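Zillora fabric shaver, a review after 6 months

Posted by Uldis Tamošiūnaitė in Home and Clothes

I bought the Zillora in August, when I took my knitwear out of the boxes and saw how bad it looked. English is my third language, so please excuse me if some words for fabrics are not the right ones. In my family we call the little balls on a sweater "cats", but in the store they say pills.

Most of my tests I made on soft things in plain colors, laid flat on a blanket.

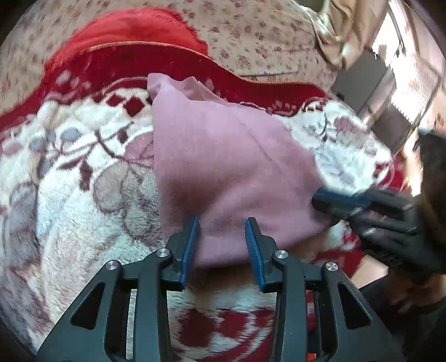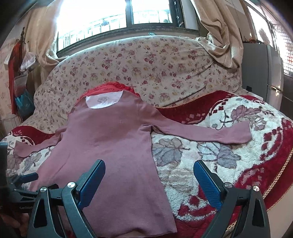 What you get

In the box there is the shaver, a small brush, one spare blade and a charging cable. There is no bag to keep it in, and for this price I expected one. The manual is four pages and the letters are very small. My neighbor Dougal Buchanan has the older model and he says that his came with two spare blades, so it seems they are saving money now.

How it works on different fabrics

On thin, smooth knits it is very good. You hold the fabric tight with one hand and make small circles with the other, without pressing. I needed a few minutes for one sleeve. At first I pressed too much and I made a tiny hole near the hem of a Hillwood cardigan that I liked. It was my mistake, the manual does warn about this on page 2.

On thick wool it is slower. I have a heavy Bergeron sweater which is already old, and I had to go over the elbows three times. The result was nice but the container was full every few minutes, and it is annoying to open because the cap is stiff. I now use a coin.

On fleece I do not recommend it. The surface became uneven, shiny in one place and rough in another. For the sofa cushions it was better than I thought, although my arm was tired after the second one.

Battery and noise

The company promises 40 minutes from one charge. I get a little less on the high speed, but for me it is enough. The noise is like an electric razor, only deeper. I cannot use it in the evening when my son sleeps in the next room. The light shows red when it is charging and green when it is full, and you cannot use the shaver while it is connected. This I find strange, the cheap Bonemen one that I had before could do it.

Cleaning

Empty the container, take off the metal ring, brush the blade. Do not wash it with water. The small fibers go everywhere, so I do it over the trash can.

My rating

I give it 4 stars of 5. I took away one star for the cap and for the missing bag. If you have mostly fine knits, I think you will be satisfied. If you have mostly fleece, keep your money. The spare blades are sold separately and I have not needed to change mine yet, when I do I will write here how it went.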